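Long day in the lab. The new split of the motor data finished training overnight, so I spent the morning going through the loss curves and the afternoon running it on the bench. I'm writing this up while I still remember which run was which.

The question is the same one we have had since April: does the policy do better if we cut each demonstration into short stages and label them, or if we leave the whole thing in one piece? Pemora is the version with the stages, Celedance the one without. Both saw the same 2,000 demonstrations, all collected by teleoperation with both arms, and both were trained for the same number of steps.

On paper Celedance wins. Its error on the held-out set is lower and the curve is smoother. On the bench I don't believe it. It reaches well and then dithers at the rim of the housing, closing the fingers a little early and opening them again. Pemora is slower to get there but commits once it has arrived.
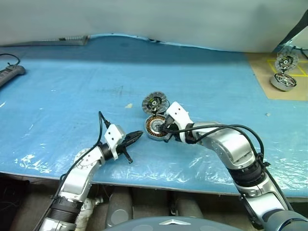

Dremton, 2022-11-05

Carried on after supper with the opened motors. The job needs one gripper at the housing while the other stays near but out of the way, and the two arms have to agree on whose turn it is. I had always thought of this as a grasping problem. Going over the logs tonight, I think it is mostly a waiting problem. In the failed runs the second arm comes in while the first is still settling, and the cover gets nudged because it is still attached to the housing by that short connection.

The stage labels seem to help with exactly this. Pemora has something to tell it that the first stage isn't over. Celedance has to work it out from the camera, and with a grey cover, a silver rim and silver arms there isn't much contrast to go on. The windings are the only warm colour in the middle of the table, and I wonder how much it leans on them. Could test that with a painted housing.

Results for the evening: Pemora finished nearly all of its 8 trials, Celedance only two. Too few to put in a table. I also moved the start pose between the sets without meaning to, so they will have to be done again from the same position.

Read the Popescu report again before packing up. They see the same gap between offline error and bench performance and put it down to camera placement. I am not convinced, but it is cheap to check – one afternoon with the head camera tilted down a little.

For tomorrow: fix the start pose in the script, rerun both sets, save the wrist readings this time. Glare off the film is bad on the right side, so try it with the far lights off.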